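# About the Ellura Handling Laboratory

Ellura is the manipulation laboratory of the Skakanitz technical school. We study why robot arms fail at simple sorting work, and we publish the failures together with the corrections. The laboratory is led by Maarja Hunt. Rimantas Rimkutė is responsible for cell safety and for the fault log.

## What we work on

Our standard task is two-basket sorting. Mixed items are placed on a table between two baskets; fruit goes to one and stationery to the other. The task is easy to set up and exposes most of the faults that matter in larger cells: wrong class, missed grasp, late release and contact with the container.

Control software is written in-house under the name Wanus. Students in their final year take part in all stages, including fault analysis.

## The February stop

The laboratory's present working rules date from a fault in February. During a sorting run the arm closed on an item, lifted it and turned the wrist towards the basket. The wrist cable, which had been routed with too little slack, pulled tight at the end of the turn. The position reading from the hand dropped out for 15 milliseconds. Wanus treated the missing value as zero, concluded that the hand was open and commanded a second grasp at full speed. The fingers struck the basket rim and pushed the basket off the table.

No person was inside the marked area. The emergency stop was pressed by the operator; the automatic stop did not act, as its force limit had been set for a heavier tool and not reset after the tool change.

Rimkutė's report listed three causes: the cable routing, the handling of missing values, and the unchecked force limit. A review of 167 stored runs found the same signal loss in 7 of them, all without visible effect at the time.

## What changed

- A missing reading from the hand now halts the arm. It is never replaced by a default.
- Force limits are stored with the tool and must be confirmed at each change.
- Cable slack is checked by hand through the full wrist range before the first run of the day.
- Any unexplained signal loss is entered in the fault log, whether or not the run was completed.

The second rule was adopted after discussion with Gachanja, the workshop that maintains our arms.

## Visits and reports

The full report on the February stop is available from the laboratory office on request. Visiting groups may watch sorting runs from outside the marked area. Requests to use the cell should name the tool, the items to be handled and the person who will stand at the emergency stop.

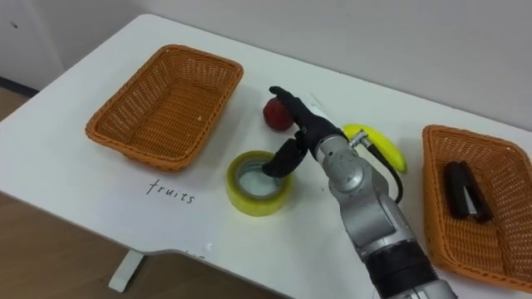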